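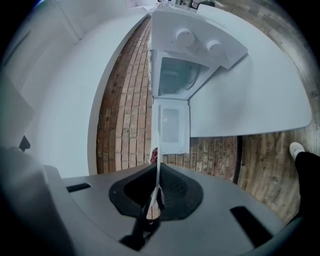

Brilthorpe Kitchen Notebook: README

Last touched Sunday, March 24, 2019

Hi! If you landed in this folder you probably either followed the link from my page or you were looking for a big pile of home recipes in a form a computer can read. Either way, come on in. I've been typing up handwritten and clipped recipes for a long while now, mostly from boxes I picked up at estate sales in Brilthorpe and a couple of towns nearby, and this is the whole thing in one place.

I'm a home cook who knows a bit of scripting. Please read the rest with that in mind.

What's in the folder

recipes.csv has one row per recipe, 1000 rows in this version.
ingredients.csv has one row per ingredient line, tied to the recipe by the recipe_id column.
notes.csv has 290 rows of margin notes, meaning the stuff people scribbled next to a recipe ("too sweet", "double for church", "DO NOT use the glass dish"). This is my favorite file by a mile.
boxes.txt says which box each batch came from and what shape it was in.
units.txt is my cheat sheet for measurements, see further down.

Everything is UTF-8 with commas between fields and double quotes around anything that has a comma inside it. If you open it in a spreadsheet, watch out for the fractions! Mine kept turning 1/2 into a date (January 2, every single time) until I started importing that column as text.

Where the recipes come from

There are three sources. The Clallden box is the biggest, 800 cards, nearly all in the same slanted handwriting and filed under headings that I still don't fully follow. Pickles are under "Company." Meatloaf is under "Tuesday." I kept the headings exactly as they were in a column called box_heading and then added my own column called category, so you can use whichever one you like.

The Faltov notebook gave me 95 recipes. It's a spiral notebook, mostly baking, lots of yeast doughs and poppy seed things, and the writer switched between pencil and a purple pen that has faded badly. Rows from the notebook have a column called legible with the values yes, mostly, or guess. If it says guess, I squinted and made a call, and you should check it before you bake it. There's one roll recipe where the salt could be 1 or 7 teaspoons. I went with 1.

The rest are loose clippings and slips that were tucked into other things. I only typed up clippings where somebody had changed the recipe by hand, and for those I typed the changed version. If you want the printed original, I don't have it in here and I'm not planning to add it.

How I typed things up

I kept spelling as written in the columns that end in _raw, and cleaned it up in the columns without that ending. So ingredient_raw might say "oleo, size of egg" and ingredient will say "margarine." The amount column for that one is blank, and amount_raw has "size of egg." I know some people would rather have a number there. I tried! An egg-sized lump of butter is a matter of opinion and I got tired of arguing with myself, so units.txt has my best guess and you can fill it in if you need it.

Oven temperatures are in Fahrenheit. Where the card only says "slow oven" or "quick oven" I left temp_f empty and put the words in temp_words. Don't read an empty temp_f as "no baking," look at both columns first. I made that mistake in my own script and ended up with a chart that told me half the cakes were served raw.

Times are in minutes. "Until done" is left as text. There's a lot of "until done."

Can sizes are a headache. Plenty of cards say things like "1 can soup" or "No. 2 can," and the sizes on the shelf now don't always match. I typed what the card says and left the rest alone.

What I left out

Anything with a person's full name, a phone number or an address on it has had that part taken out. First names in recipe titles are gone too, so you'll see titles like "[name]'s Date Bars." It makes me a little sad, because the names are half the fun, but these cards belonged to real families and I don't think anybody signed up to be in a CSV.

I also skipped home canning recipes altogether. Old canning directions can be unsafe and I don't want one of them floating around looking official just because it's in a neat table. Refrigerator pickles are in, shelf pickles are out.

Known problems

Some recipes show up twice. The Clallden box has several cards that are almost the same, with a smudge on one and a clean copy of the other, and I kept both when the amounts differed even a little. There's a column called maybe_same_as to help you find them.

The category column gets shaky with gelatin salads. Are they salads? Are they desserts? I changed my mind partway through and haven't gone back to fix the early ones.

Servings is mostly empty. People just didn't write it down.

And please don't treat this as a picture of what a whole region ate. It's what a few households thought was worth writing on a card, and cards are where the special stuff goes. Hardly anyone writes down how they make toast or weeknight beans.

Using the files

Go ahead and use them for school, for fun, for a cookbook, for testing your recipe app, whatever you want. I'd love a mention if you publish something but I won't chase you for it. The Rizvi script (rizvi.py, named after the street I lived on when I wrote it) reads the CSVs and prints a recipe as a plain page you can stick on the fridge. It needs Python 3 and nothing else. Run it with a recipe_id after the name and it'll print that one. Run it with no id and it picks one at random, which is how I ended up making ham loaf two weeks in a row.

If you spot a mistake, tell me the recipe_id and what you think it should say. Guesses are welcome too, mainly on the purple pen pages. I fix things in batches, usually when it's raining.

Next up is the rest of the March pile, mostly cookies, and then another pass through the notes file to match the stray ones to their recipes. A few of them don't seem to belong to any card at all. One just says "never again" and I would really like to know what it was stuck to.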